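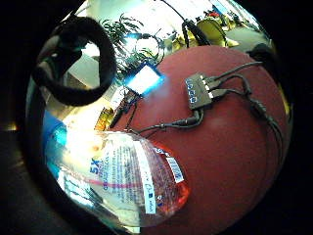

Spring Launch Inspection, Small Boats
Bruvar, 16 ft clinker dinghy, fore and aft cockpit, inboard

Checked by: Ebony Tapsell
Second pair of eyes: Rawiri Hollis
Berth: Talletberg slip, shed side

What a pleasure this boat is to crawl around in! Marks are OK, WATCH (fine for now, look again in November) or FIX (before she goes in).

HULL OUTSIDE

Garboard seams: OK. Tight the whole length on both sides. Rawiri went along with a thin blade and couldn't get it in anywhere.

Plank laps: WATCH. Third lap on the port side has a hairline near the turn of the bilge, 7 inches long. It should take up once she's been in the water a day or two.

Keel band and screws: FIX. Two screws are proud at the aft end and one turns freely. Bronze only, please, no brass.

Stem: OK. Lovely piece of oak, and sound all the way down under the paint (I tapped every inch of it because I was enjoying myself).

Rudder pintles: OK. Greased.

HULL INSIDE

Ribs: WATCH. One cracked rib under the middle thwart, already sistered by a previous owner and very neatly done. No movement when I stood on it.

Bilge: OK. Clean and sweet smelling! Limber holes all clear, chain run through them.

Thwart knees: OK.

Drain plug: FIX. The plug fits but the lanyard is missing. Tie it on before launch day, not on launch day.

ENGINE AND FUEL

Hours on the meter: 702. Last oil change written in the log at 410, so she's due. FIX.

Raw water impeller: FIX. Two vanes have taken a set. Spare is in the green tin.

Fuel hose and clips: OK. Double clipped at both ends, hose is supple.

Stern gland: WATCH. Packing was renewed by Efe Ezeani. Check the drip after the first hour of running.

SAFETY GEAR

Life jackets: OK for three adults. The child's one has a stiff buckle, so FIX or replace.

Fire extinguisher: OK. Gauge in the green, bracket solid.

Bailer and bucket: OK, both tied in.

Anchor and warp: OK. Shackle moused with new wire. Nice work, Araceli!

Flares: FIX. Out of date. Hand the old ones in at the harbor office.

Horn: OK, and extremely loud.

COMMENTS

R.H.: I'd do the keel band first while she's still on the trestles. Easy to reach now, miserable later.

Anahera Baxter (owner): Thank you both, this is great. Oil and filter are bought. Can I leave the third lap alone or should I put something soft in it?

E.T.: Leave it alone! Wet sacks inside for a couple of nights, then look again. Tallik has the same hairline every spring and it closes up beautifully.

Anahera Baxter: Sacks are in. Lanyard tied on too.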